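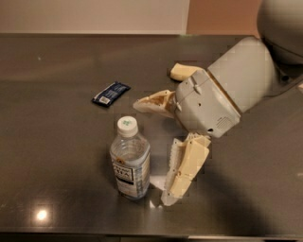
Figure 1. A grey robot arm over a dark, glossy table.

Reading Memoirs Aloud: A Student Project Report
Tsung-han Au, Erkville

My project looked at how people choose a memoir when all they have to go on is the blurb. I have loved true-life stories since I was small (my gran had shelves of them), so it was a real pleasure to spend a whole term on the subject!

I collected 50 blurbs from the Orlandini reading room and read each one aloud to my group of seven readers, every Tuesday, over far too many biscuits. They told me which books they would take home – and they were wonderfully blunt about it. In the end they picked 40, mostly the ones that named a person and a place in the first line.

The longest book we then read together ran to 600 pages, and we did finish it. Next time I would like to include readers who usually prefer novels.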